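Prindelov Table Cell
Tabletop arm and gripper for bakeries, canteens and food preparation rooms

Overview | What it does | For the people on shift | Specification | Delivery and training | Questions

The Table Cell is a single robot arm with a two-finger gripper that works over an ordinary table. It picks up small items of food one at a time and puts them where they are wanted: into a bowl, onto a tray, or off to one side. It was developed for workplaces where the product comes in odd shapes and where somebody has until now spent a good part of the day picking it over by hand.

Most of our customers have fewer than 10 people on a shift. They don't have a production line and they don't want one. They have a table, a delivery that has to go out, and a job that people take turns at because it makes the wrists ache.

What it does

The cell is supplied with three routines. Pick and place moves an item from the table to a bowl or tray. Portioning repeats this until the container holds the number of pieces you have set. Clearing takes larger pieces left on the table and drops them in a waste or reuse container.

It copes well with bread ends, crusts, rusks, biscuits, dried fruit, small rolls and firm pastry. It does not cope well with anything wet, sticky or very soft. Cream, icing and fresh berries should stay with your staff. If you are not sure about a product, ask for a trial before ordering. You send us a sample box and we send back a short written report with the settings we used and the number of pieces dropped or broken.

In our own trial at the Brendon workshop the cell was given 3,959 pieces of dry bread over the course of the test. It placed 3,947 of them in the bowl unbroken. The others were dropped or crushed, and most of those were very thin pieces. We expect results with your product to differ, in either direction.
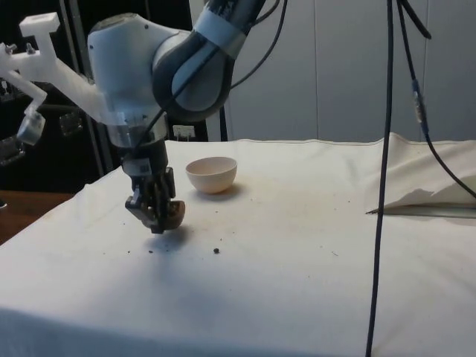

Dry bread is a useful test because no two pieces are alike and a grip that is a little too firm will break them. The gripping force can be set for each product and saved under a name. Staff choose the product from the list at the start of the run and don't need to enter any figures. Changing from one saved product to another takes less than a minute.

Crumbs are part of the work. The cell ignores pieces below a set size, so it will not chase specks across the table. They need to be wiped up or shaken out by hand at the end of each run. A plain, light covering on the table gives the best results with dark products, and a dark covering is better for white rolls or meringue. The covering does not have to be perfectly flat. Gentle wrinkles are fine. Deep folds can hide small pieces, and these should be smoothed out before starting.

For the people on shift

We are asked about jobs at nearly every visit, usually by the people who do the work and less often by the person signing the order. The cell does one task. It does not load itself, fetch trays, check a delivery, taste anything or notice that the oven is running hot. Somebody has to be in the room.

What changes is how the hours are spent. At a typical small bakery the person who used to stand at the sorting table now sets up the run, checks the first few bowls, and goes back to packing or baking with the table still in view. They return when the lamp shows that a bowl is full or that the arm has stopped. In the first fortnight it stops fairly often, and this is annoying. It settles down as the settings for each product are corrected.

Some people miss the sorting table. It was the place where two colleagues could sit and talk – and a machine does not replace that. We suggest that you decide before delivery what the freed time is for, and that you tell everyone. Sites that left this open had more complaints than sites that planned it badly but said so early.

We also suggest that more than one person learns to run it. When only one member of staff knows the cell, it stands idle on their days off and they get telephoned at home. Everybody on the rota should be able to start it, stop it, change the product and clean the fingers. Correcting the grip settings can be left to two or three people who like that sort of thing.

The arm moves slowly when anyone has their hands over the table, and it stops on contact. It is still a moving machine. Long hair should be tied back, as it would be in any food room, and the stop button must be within reach of the table and not behind the flour bins. A risk assessment for your own room is needed before first use. We supply a blank form and a filled-in one from our workshop to compare it with.

Specification

Arm: Shimada light-duty arm, fixed base
Gripper: two articulated fingers, electric
Control unit: Genix C, floor or shelf mounted
Item size: 15 mm to 90 mm across
Item weight: up to 400 g
Saved products: up to 60
Working area: 700 mm x 500 mm
Power: standard single-phase supply
Noise: quieter than normal conversation
Weight of complete cell, without table: 17 kg
Languages on screen: English, Welsh, Polish, Portuguese, Romanian

The table is not included. Any steady table of normal working height can be used. Folding tables are not suitable, as they shift when the arm changes direction.

Cleaning

Remove the fingers at the end of the day. They come off with a quarter turn and can be washed in hot water with your usual detergent. Wipe the gripper body and the arm with a damp cloth. Do not hose the arm down and do not put the gripper body in a dishwasher. Table coverings should be changed when they become marked, as stains can be mistaken for product.

Check the outside cables once a week for nicks and for crumbs packed under the clips. Long cables need enough slack for the arm to reach its full distance without pulling.

Delivery and training

Prices on this page apply to orders placed from 1 November 2022. Delivery is normally six weeks from order. Two of our fitters bring the cell, set it up and run your first product with you. This takes one working day. Please have the product ready in the quantity you would normally sort in a morning.

Training is half a day for up to six people and is included. It is held on your premises, with your own product, during working hours. We ask employers not to book it at the end of a night shift. A second half-day after one month is also included, and most sites find this the more useful of the two – by then people know what they want to ask.

What is in the box

Arm with base plate and fixings
Gripper with two sets of fingers
Control unit with screen
Stop button on a 3 m lead
Signal lamp
Printed handbook and wall card
Blank risk assessment form

Questions we are asked

Can it work overnight on its own?
No. It is sold for attended use. Someone must be in the same room or able to see the table.

Does it record the staff?
No. It keeps a count of pieces moved and stops made, by product. It does not log who was on shift, and there is no setting for this. We have been asked to add one and have declined.

What happens if it drops something?
It tries once more if the piece has landed on the table. If the piece has gone on the floor, the arm carries on with the next one. Anything on the floor is for you to pick up.

Can we use our own bowls?
Yes. Plain round bowls with a smooth rim work best. Show the cell the empty bowl once and save it with the product. Very shallow dishes and clear glass are harder for it to find.

Can we move it between two rooms?
You can, but the base must be fixed down again each time and the table re-measured. Allow 40 minutes. Customers who do this every day usually end up asking for a second base plate, which we sell separately.

Is hire available?
Yes, for a minimum of three months. The hire charge for the first three months is taken off the price if you go on to buy. Training is the same as for a purchased cell.

To arrange a sample trial or a visit to the workshop, use the contact form or ring during office hours. Please say what the product is, how many pieces you handle in a day and how many people now do the work.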